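本节接 7.3（急停与复位）。没读过 7.3 的，先回去读；读过但忘了的，也请回去读。

## 7.4 故障 104：夹爪复位后意外闭合

适用范围：Sakov 桌面臂配 Canstead 双指夹爪，控制箱为 Achterberg 型。修订日期 2022-11-30，修订人 Delphine Ambrose，审核 Reginald Obi。

### 7.4.1 现象

控制箱屏幕显示 `104`，蜂鸣一声，夹爪停在当时的开度上。到此为止一切正常，机器出错并且承认了，值得尊重。

麻烦出在操作员按下复位键以后。旧版固件会把故障前最后一条夹爪指令重新执行一遍，而这条指令多半是“闭合”。此时两指之间有什么，它不过问。鸡蛋、线缆、抹布、食指，待遇一律平等。

上一版手册对此的全部说明是“复位后请注意夹爪动作”。这句话没有写错，用处和“下雨后请注意天气”差不多。

Shoshana Okafor 提交的故障单里写得比较直接：按复位，夹爪合拢，蛋清进了指根的导轨，清洗花去一个下午。导轨拆洗见 9.2，有些步骤她重写过，语气保留了原样。

### 7.4.2 危险与注意

> **危险**
> 屏幕显示 104 期间，手不得进入两指之间。手指停住不等于断了力，驱动器仍然上电。

> **危险**
> 不要用手去“帮”夹爪张开。保持力矩会和你较劲，而它不会累。

> **小心**
> 蛋液有腐蚀性的说法未经证实，但它干了以后能把导轨粘住，这一点我们证实过不止一次。发现渗漏立即断电擦拭。

> **注意**
> 急停按钮切断驱动电源，复位键只清除报警。两个都是圆的，都在控制箱右侧。设计意见已转达 Achterberg，目前请靠颜色区分：红的是急停，白的是复位。

### 7.4.3 现场处置

以下步骤按顺序做。跳步的人通常会回到第 1 步，顺便多一道清洁工序。

1. 按下急停。104 本身不会触发急停，要你来按。
2. 看驱动指示灯，等它熄灭。
3. 抄下屏幕上 104 后面的子代码。断电重启后子代码就没了，拍照也可以，手抄更不容易找不到。
4. 确认两指之间没有物件。如果夹着东西，转 7.4.4。
5. 如果两指之间没有东西，把碗留在原处，不要移动。视觉系统还记着碗的位置，你挪了它不知道。
6. 旋开急停，**先不要按复位**。
7. 在示教器上进入“夹爪 → 指令队列”，选择“清空”。队列显示为空后再往下做。
8. 按复位。夹爪应保持不动。
9. 手动点动张开一次，速度设为最低挡，观察两指是否同步。

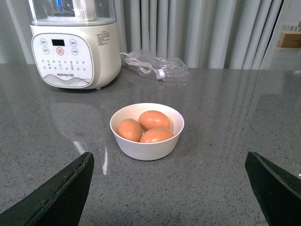 第 90 页

第 9 步里“同步”的意思是两根手指同时起步、同时停下。肉眼能看出先后的，就算不同步，按 7.4.6 处理。有人问能不能差一点点，回答是鸡蛋也只差一点点就没有破。

腕部相机的画面里，两指末端应当从左右两侧对称地朝向碗。若一侧明显偏高或偏低，检查指座螺钉。黑色指板边缘的磨痕不影响使用，有卷边或翘起则要换新，卷边的指板在蛋壳上相当于开罐器。

碗里已经有蛋时，下探点要避开。示教器的“已占用区域”由视觉自动生成，叠在一起的蛋可能被识别成一整块，后果是它以为碗满了，或者以为其中一枚不存在。前者浪费时间，后者产生噪声。恢复运行前请对照画面核对一遍，发现不符就手动重新圈定。

### 7.4.4 夹着鸡蛋时的处置

夹着蛋报 104，是这台机器能给你出的最有教养的难题：它没松手，也没捏碎，把决定权留给你。

1. 保持通电，不要按急停。没错，与 7.4.3 相反。急停会释放保持力矩，蛋会掉。如果有人的手在工作区内，忽略本条，按急停，蛋不要了。
2. 把一只垫了软布的浅盘放到夹爪正下方。用长柄托架送进去，手留在护线以外。
3. 示教器切到手动，点动下降，直到蛋底接触软布。
4. 清空指令队列。
5. 选择“缓释”，确认。夹爪将用 400 毫秒张开到安全开度。
6. 夹爪上抬，回到待机位。
7. 现在按急停，取走浅盘。
8. 从 7.4.3 第 2 步继续。

> **注意**
> “缓释”与“释放”在菜单上相邻。Wendell Kowalczyk 建议把“释放”藏进二级菜单，Pultley 那边的软件组回复说这会降低效率。两种意见都记录在案，菜单没动。选之前请把两个字都读完。

### 7.4.5 子代码

| 子代码 | 含义 | 先查什么 |
|---|---|---|
| 104-1 | 力反馈中断 | 腕部接头是否插到底 |
| 104-2 | 力反馈跳变 | 线缆是否在转腕时被拉紧 |
| 104-3 | 开度与指令不符 | 导轨有无异物，尤其是早餐类异物 |
| 104-4 | 视觉与力反馈矛盾 | 台面反光，见下文 |

104-4 出现得最多，值得多说几句。

抛光石英类台面会反光。小家电的影子、灯光的亮条、窗帘的竖纹，都会在台面上留下第二份。人一眼就知道那是倒影，深度相机则会认真地把它当作台面下方的一个东西，并尝试与之保持礼貌的距离。于是视觉说“还没到”，力反馈说“早到了”，控制箱夹在中间，报 104-4。

处理办法：

- 调整顶灯角度，让最亮的光斑落在碗和蛋盒之外。
- 在取放区铺哑光垫。垫子要平，卷起的垫角本身也是障碍物。
- 工作区边上的家电尽量撤走；撤不走的，在视觉设置里加入屏蔽区，倒影所在的那一块也要一起屏蔽。
- 透明塑料袋和透明盒盖同样会骗过深度相机。袋子拿走，盒盖按下面的要求放好。

改完任何一项都要重新标定台面高度。标定板放在取放区中央，完成一次后转 90 度再做一次。两次结果不一致时，先擦标定板，再怀疑人生。

### 7.4.6 恢复运行前的检查

给重新开工设这道检查，是因为故障后的第一次抓取最容易再次报警。Trinity Bellamy 管它叫“第二只靴子”，培训时也请这么叫，新人记得住。

1. 蛋盒盖完全翻开，盖子能自己立住，不会落回来。
2. 检查蛋盒上有无细绳、扎带一类的东西横在取蛋路径上。能取下的取下，取不下的换盒子。细绳在深度图里经常根本不出现，夹爪挂上它之后会把整盒蛋一起请走。
3. 碗放在取放区内，碗沿不得超出台面标线。
4. 在头部相机画面里确认蛋盒和碗都能看到。碗被画面边缘切去一块的，视觉只会按看得见的那部分估算中心，请把碗往里挪，并重新识别。
5. 手臂退到待机位，头部相机拍一张不含手臂的参考图。
6. 速度限制设为 10%，用木蛋走一遍。木蛋在工具箱下层，用完放回原处，不要放进蛋盒。这条是有来历的，略。
7. 木蛋通过后换真蛋，仍用同一速度，走完一个取放循环。
8. 没有报警，恢复正常速度。

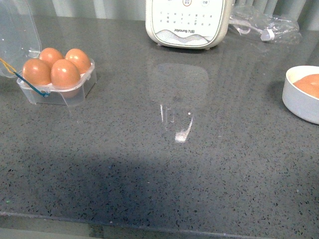 **清空指令队列以后，已经示教好的取放点会不会丢？**

取放点存在程序文件里，清空队列不影响它们，需要重新做的只有碗内“已占用区域”的识别。

### 7.4.7 固件

新固件已改为复位时自动丢弃夹爪指令，7.4.3 第 7 步届时仍请照做。我们相信新固件，只是相信的程度还没有高到愿意把手伸进去。

升级步骤：

1. 手臂回待机位，夹爪张开，两指之间不留任何物件。
2. 备份程序文件和夹爪参数。
3. 插入升级盘，在控制箱菜单中选择“维护 → 夹爪固件”。
4. 升级期间不要断电。进度条会在后半段停很久，停着也不要断电。
5. 完成后重启，核对夹爪最大力参数。升级会把它恢复为出厂值，出厂值适合夹金属件，鸡蛋对此有不同看法。
6. 载入备份的夹爪参数，按 7.4.6 全部重做。

> **小心**
> 第 5 步不得省略。参数未恢复时夹爪不报任何错误，动作流畅，外观自信。

尚未升级的机器，在控制箱正面贴黄色标签，写明“复位前清队列”。标签印好了，在 Wendell 的抽屉里，12 月的例行保养时统一更换，旧标签揭掉，不要一层层往上贴。

### 7.4.8 登记

每次 104 都要填故障单，包括没有造成任何后果的那种。必填项：

- 子代码
- 固件版本
- 故障时夹爪开度及所夹物件
- 是否按过复位，在清空队列之前还是之后
- 累计循环数

最后一项请抄控制箱读数，不要写“很多”。累计每满 200 次循环应检查一次腕部线缆，写“很多”的机器一律按超期处理，先停机，检查完再用。

“是否按过复位”一栏请如实填写。控制箱自己也有记录，我们会对照。

线缆检查见 8.1，指板更换见 9.1。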